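Ninport Handling Group: notice on a fault in the Jostska hand-held grippers. Posts follow in this thread.

1/ In February we withdrew 14 sets of demonstrations from the Lastent table-laying task. The jaw reading had drifted during recording, so the logged opening did not match the true one. Work on the task has since resumed.

2/ The fault shows most clearly on thick or rough objects, where the jaws close early and stay under load. A small error at the zero point is then carried through the whole grasp.

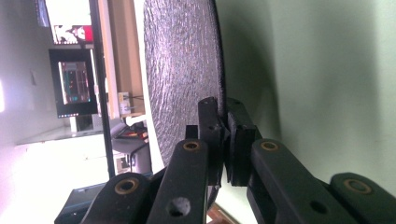 Dark disc held between the finger pads, Lastent task.

3/ The cause was a loose set screw on the encoder shaft. It had backed out by a fraction of a turn on one unit and rather more on another. Neither unit raised a warning — the firmware checks only that a reading is present.

4/ A policy trained on the affected sets closed too hard on plates during trials on the arm. One plate cracked. The arm was stopped by hand and there were no injuries.

5/ Operators who use a gripper in each hand should check both against the gauge block before starting. The two readings must agree with the block and with each other. Please do not correct one side to match the other.

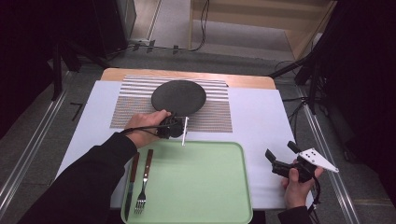

Ng replied that their own pair had shown the same drift after more than 100 grasps, and asked whether thread lock alone would hold the screw.

6/ In our view it will not. We now use thread lock together with a paint mark across the screw head, and the mark is looked at each time the gripper is picked up. A broken mark means the unit is set aside.

7/ The zero check is now repeated every 45 minutes, with the jaws fully open and then fully closed. Both values are written to the session log.

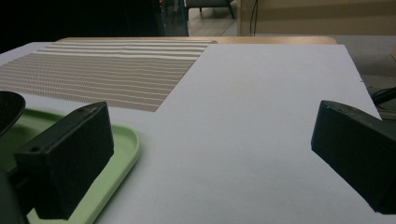 Can the withdrawn recordings be repaired by shifting the jaw values afterwards?
Only where a zero check was logged both before and after the drift began. Without those two points the size of the error is unknown, and the set should stay out of training.

8/ A firmware change that rejects sudden steps in the reading is being tested. It will not catch slow drift — the gauge block check remains in force for all Jostska units.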